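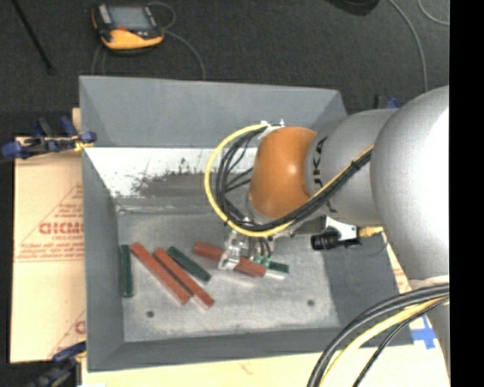

3. Resting arrangements of elongated blocks in a sloped-wall bin

Figure 3. Three red and three green blocks in the grey bin. A red pair lies side by side to the right of the leftmost green block; the end of a second green block is close to the ends of the pair. Dark specks are visible on the lower half of the far wall.

3.1 The bin and its contents

The arrangements reported in this section were all made in the open-topped bin shown in Figure 3. It has a flat rectangular floor and a sloped wall along each side. The same bin was kept throughout the work at Gustthorpe and was not swapped for the deeper Zimel tray used in Section 2, where the walls are vertical and a block can come to rest standing against one of them.

The contents were the same for every drop: three red blocks and three green. All six are elongated and rectangular. Colour was used only to follow individual groups of blocks from one arrangement to the next, and no difference in behaviour between red and green was expected. The blocks were not numbered. A mark on one face would have made each block easier to identify, but we wished to keep all faces alike, and the questions asked here concern the group.

The floor has two small round holes, one near the lower left and one near the lower right as seen in Figure 3. They are small enough to be ignored in the measurements of position, but they proved convenient as fixed points when the outlines of blocks were traced on to the recording sheets. All coordinates are given relative to the line joining them. Where a block covered one of the holes, the sheet was aligned on the remaining hole and the foot of the nearest wall.

3.2 Procedure

The six blocks were gathered in a shallow scoop, turned over once, and released above the middle of the floor. A total of 500 drops was made over eight sessions. Three release heights were used – level with the rim, one block length above it, and two block lengths above it – and the order of heights was shuffled within each session. A drop was rejected and repeated if any block left the bin.

After each drop the blocks were left until all movement had stopped. The bin was not tapped or levelled. The outline of every block was then traced from overhead, and the following were noted: the direction of the long axis, whether the block lay wholly on the floor, whether any part of it rested on a wall, and which of the other blocks it touched. Contacts were judged by eye. In doubtful cases a strip of thin paper was passed between the two blocks, and if it went through without catching they were recorded as separate.

Blocks were taken out singly, starting with any that lay on top of another, and the order of removal was written down. If removing one block caused a second to shift, the movement was noted but the original tracing was kept. These shifts are treated separately in 3.5.

3.3 Classes of arrangement

Each tracing was sorted by hand. We began with the scheme proposed in the Trarnness report, which was drawn up for short blocks in a round dish, and found that it needed changing before it would fit. In a round dish no direction is preferred, and the Trarnness classes therefore say nothing about how a block lies relative to the container. In a rectangular bin this cannot be left out. The classes used here are as follows.

Single. The block touches no other block and lies wholly on the floor.

Pair. Two blocks lie side by side with their long axes parallel or nearly so. The ends need not be level. The two red blocks towards the left in Figure 3 have the form of a pair: both run diagonally from upper left to lower right, and the right-hand one ends nearer the bottom of the bin.

End-on. The end of one block meets the side or end of another at an angle. A near miss, with a visible gap between the two, is entered as single for both blocks and flagged on the sheet.

Bridge. One block lies across another, or has one end on a neighbour and the other on the floor.

Leaning. Part of the block rests on a sloped wall, whatever it touches elsewhere.

A block may belong to more than one class. A leaning block that also meets a neighbour end-on was entered under both headings, and totals for the classes therefore exceed the number of blocks dropped. The sorting was repeated a fortnight later from the same sheets, without reference to the first result. Most disagreements were between single and end-on, and were settled by going back to the paper-strip notes.

3.4 Effect of the walls

Leaning blocks were uncommon at the lowest height and remained so at the middle one. A block which reached a wall usually struck it with one end, slid down the slope and came to rest on the floor with its long side at or near the foot of the wall. The slope thus acts to return blocks to the floor, and does so with little regard to how they arrive. What it changes is their direction. Blocks that had touched a wall during the fall were more often aligned with that wall than blocks that had not, and the tendency was strongest for the two longer walls.

Blocks lying in the middle of the floor showed no such alignment. Diagonal positions were frequent there, and several of them commonly shared a direction. We attribute this to the way the blocks leave the scoop: they tend to slide out together, and a small group keeps its common heading until it is broken up by the first contact with the floor. The effect was weaker at the greatest height, where the blocks had longer to separate.

Pairs were found at every height. They formed in two ways. In the first, two blocks left the scoop already in contact and landed together. In the second, a moving block slid along the floor until its long side met that of a block already at rest, and then turned to lie flat against it. The second kind was seen more often near the walls, with the later block coming down off the slope. The tracing alone does not distinguish between the two, and the figures for their relative frequency rest on notes made during the drop. These notes are incomplete for the first session.

3.5 Order of removal

When the bin is emptied, the classes differ in how much room they leave at the sides of each block. A single block in the middle of the floor is free along both long sides. A pair leaves each block free along one side only, and where the ends are staggered there is a short length at either end of the pair at which only one block is present. Taking hold at the staggered end disturbed the neighbour less than taking hold at the centre.

Blocks lying along the foot of a wall presented a different difficulty. The slope leaves a widening gap above the floor, so that the upper edge of the block is clear although the lower edge is close against the wall. Access from above was therefore adequate in most cases, provided that the block was approached at the angle of the slope. In the vertical-walled Zimel tray the same position left no gap at all, and the block had first to be drawn away from the side.

Movement of a second block during removal was recorded for pairs and bridges and hardly ever for end-on contacts. It was generally small, a turn of the long axis with little change in position. On a few sheets a pair was split by the removal of a third block lying end-on to it. We looked for a rule that would predict which end-on contacts behave in this way and did not find one that held across all eight sessions.

3.6 Surface condition

The bin surfaces have a powdery look, and the lower half of the far wall carries dark grey specks of dust or grime. A bin in regular use will seldom be free of such marks, and it was decided not to wash it before each session. The floor was brushed on Monday mornings and otherwise left alone.

To see whether this mattered, a short series of drops from rim height was made directly before and directly after brushing. The mix of classes was the same within the scatter between sessions. Sliding distances off the wall were a little longer after brushing, but the difference did not carry through to the final arrangements, and no correction for it has been applied. The comparison with the Nogueira data in Section 4 uses only the drops from rim height, that being the one release height common to both sets.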